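OK so I've been quiet on here because I've been driving back and forth to Drollside for the women's hockey playoffs, and I have THOUGHTS. Thread, sorry in advance, it's long.

First thing: the building. If you've never been to the Drollside rink, it holds maybe a middle school assembly's worth of people and every one of them is banging on the glass. The roof is low, so the noise just stays in there with you. I love it so much.

The Drollside Herons came in as the 4 seed. They lost their starting goalie in the fall, they lost their top center to a wrist injury, and in April they're still playing!! Tell me that in October and I'd have asked what you were drinking.

Game one was Tuesday against Katayama, who skate like they've been shot out of something. Katayama had the puck for pretty much the entire first period. Shots were 11 to 2. And it was 0-0, which if you were sitting where I was sitting felt like a miracle in pads.

What changed in the second was the forecheck. The Herons stopped sending one skater deep and started sending two, and Katayama's defense suddenly had to make that first pass half a second faster than they wanted to. You could hear their bench yelling "time, time" when there was no time at all.

The first goal was ugly and I will treasure it forever. Point shot, hits a shin, hits another shin, sort of rolls across the crease like it's looking for its keys, and a fourth-liner falls on top of it while swinging. In. The kid in front of me threw an entire pretzel. 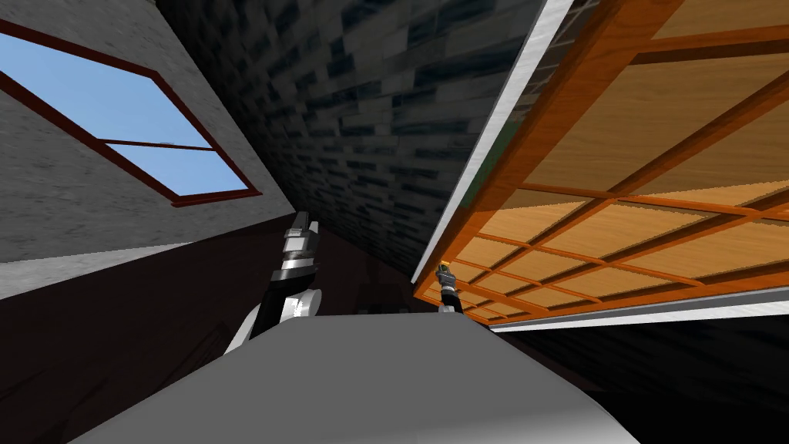 The power play deserves its own post because it has gotten SO good. All season it was five players standing on the outside passing in a horseshoe, and now they have someone parked in front of the net making life miserable for the goalie. It works with one big piece close up and one way smaller in the distance, like those two robot arms up there, the left one looming and the other just a slim dark gripper standing by the cabinet. The goalie sees the big body and loses the little one sneaking in on the far post. Second goal, exactly that.

Then Katayama scored with the goalie pulled and I stopped breathing for the rest of the game. Final was 2-1. I hugged a stranger in a Plallano sweatshirt who told me she was only there because her carpool was.

Speaking of Plallano! They're waiting in the next round and they are a completely different problem. Katayama wants to race you. Plallano wants to lean on you along the boards until you get tired and give them the puck out of politeness.

I've watched Plallano three times this year and the thing that jumps out every time is how patient their defense is. They hardly ever chase. They sit in the middle, let you have the corners, and then when you try the pass to the slot there are four sticks in it. If the Herons try to get cute, it'll be a long night.

What I'd do (nobody asked, I'm telling you anyway): shoot from everywhere early and crash the net. Make it messy. The Herons are a great messy team! Their rebounds win them more games than their pretty plays do, and I mean that with total affection.

Also can we talk about the penalty kill, which never gets any love. There was one shift in the third where they blocked two shots, cleared it, got it right back in their own end and blocked another one. The whole rink stood up. For a penalty kill! My dad taught me to clap for those and I got a little misty.

Someone asked in replies about tickets. Pumix (the sandwich place across the lot) sells them at the counter, cash or card, and they set aside 200 for walk-ups on playoff nights. Go before the dinner rush. Get the pickle soup while you're in there, trust me.

Parking: skip the front lot, you'll be stuck in it forever. Use the gravel one behind the ball field and walk over. Bring a blanket for the bleachers, they are metal and they are freezing.

And if you have kids who've started asking about skating, bring them early for warmups. The players toss pucks over the glass and a couple of them come over to tap gloves with the little ones. I saw a girl in a helmet way too big for her get a fist bump and she held her hand out in front of her all the way back to her seat.

Puck drops at 7 for the Plallano game. I'll be in section B with the cowbell. If you're coming, say hi, and please bring me a pretzel, since the one near me last time ended up on the ice.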